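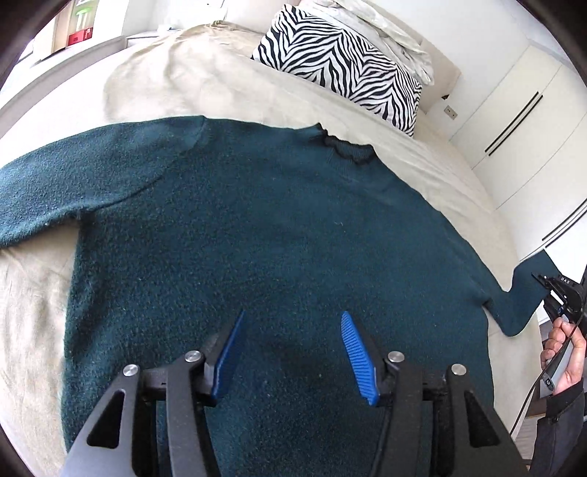

Teal jumper laid back side up on the bedspread, sleeves out, before folding.

Knitwear: flat folding, lint and summer storage

The June sessions at Sterer covered the handling of knitwear at the end of the cold season. The notes below are for members who could not attend, and replace the sheet on jumpers in the old handbook. Conceição Simões has checked the measurements against the Lovadier drawer units, which most of the flats now have.

Surface

A made bed is suitable for folding provided the cover is pulled reasonably taut. A soft bedspread grips the knit slightly, so the garment stays where it is put, but creases in the cover will carry through into the layer above if the jumper is pressed down hard. Smooth the area under the body first. Creases near the pillows can be left alone. A table is firmer and better for thin merino; for a thick or fuzzy knit the difference is small.

Laying out

Place the jumper face down with the neckline towards the head of the bed and the hem towards you. Draw the side seams straight by hand, working from the underarm to the hem. Do not pull on the hem itself. Ribbing that has been stretched at this stage tends to hold the stretch for the whole of the storage period.

Sleeves need not lie symmetrically while you inspect the garment. They do need to be flat, with no twist between the shoulder seam and the cuff. A twist is easiest to find by running a finger along the underarm seam. Where the seam wanders to the upper side of the sleeve, turn the cuff until it goes back.

Lint and pilling

Dark knits show pale lint clearly and should be dealt with before folding. Use a clothes brush in one direction only, from the neck down. Sticky rollers are quicker but lift fibre from a brushed or fuzzy surface, and repeated use makes the pilling worse. Pills should be cut with a comb or a battery shaver held level. Keep either tool clear of seams and well away from any decorative edging at the neck. Ruffled or crinkled trims catch very easily, and a cut loop there cannot be repaired neatly.

Brush the back, turn the jumper over, brush the front, then turn it face down again. Shake the bedspread afterwards.

Folding

1. Fold one side of the body inwards, with the fold line running from the middle of the shoulder to the hem.
2. Bring that sleeve down so that it lies parallel to the fold, cuff towards the hem. A long sleeve may need a second turn at the cuff.
3. Repeat on the other side. The two sleeves should lie next to each other without crossing. Crossed sleeves produce a ridge down the centre of the back.
4. Fold the hem up to the middle of the body, then fold once more to just below the collar.
5. Turn the parcel over and straighten the collar with the fingertips.

The finished width for the Lovadier drawer is 38 cm. The drawer is 860 mm across inside, which takes two stacks with enough clearance to get a hand in. Wider parcels will go in but rub against the runners. For the narrower Tivow boxes, fold the body in thirds and accept a thicker parcel.

Stacking

The limit is seven jumpers to a stack. Heaviest at the bottom, anything with a trimmed neckline at the top. Trimmed collars should face the back of the drawer, where they are less likely to be caught when it closes. Hangers are not recommended for any knit, including the padded type, as the shoulders drop over the summer.

Garments must be clean and fully dry before they go away. Worn but apparently clean items are the usual source of moth trouble. Cedar blocks may be used but need sanding when the scent fades, and they should sit in the corner of the drawer and not on the wool.

Stock and next session

The store cupboard holds 200 cotton storage bags in the medium size, supplied by Meléndez. They fit one folded jumper each and close with a tape. Please take only what you need for this season and sign the sheet on the inside of the door. Combs can be borrowed overnight.

The next session is on Fri 21 June and deals with scarves, gloves and heavy socks. Bring at least one item that has lost its shape.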